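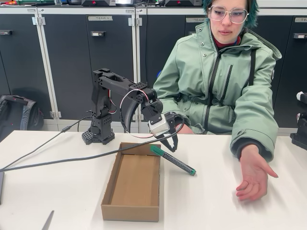

Marker-to-tray setup, gripper open over the green marker.

kevus-marker-tray: data card and fault notes

7 May 2023
By Asanka Wijesinghe

Summary

Kevus is a set of 994 tabletop episodes recorded on a small black arm with a two-jaw gripper. The task is to pick up a marker and put it in a shallow cardboard tray. An episode ends when the operator marks it as a success or a failure.

This version replaces the first upload. Please read the fault section before training on anything you downloaded earlier.

What went wrong

During recording, the gripper opened without a command in 17 episodes. In most of them the marker was already off the table and fell. The logged gripper command stayed at "closed" the whole time, so the action stream and the video don't agree. A policy trained on those episodes learns that a closed command can drop the marker.

The cause was the wire to the gripper servo. It loops over the wrist, and when the wrist rolled far enough with the arm stretched out, the loop pulled tight and the servo lost its signal for a moment. Our driver restarted the servo at its default position, which was fully open. It raised no error. Anastasia Papadakis found the problem by plotting measured jaw position against commanded position and then moving the wrist by hand with the power off until the loop went tight.

Safety

In 2 of the 17 episodes the arm kept moving after the servo restarted, and the open jaws came down on the tray. No one was hurt. The operator sits within reach of the arm, so we are treating both as safety events. The old stop check only looked at the shoulder and elbow motors. A gripper restart could not trigger it.

Changes made

- Wrist roll limit reduced in the driver config.
- Servo default changed from "open" to "hold last position".
- Any servo restart now stops the whole arm and ends the episode.
- Operators check the wire loop before each session and keep both hands back from the tray while the arm is live.

The wire has not been rerouted. A longer lead is on order from Schouten and should be fitted by August.

Using the data

The affected episodes are kept, with `gripper_fault` set to true. The loader skips them by default. Pass `include_faults=True` if you want them for fault detection work.

Known gaps

Jaw position is logged at a lower rate than the arm joints, so a very short restart could still be missed. Marker color is not recorded. Start positions for the tray were set by eye and vary a little between sessions.

Contact: Dulto data team, attn. Asanka Wijesinghe | © 2023 Dulto | Back to top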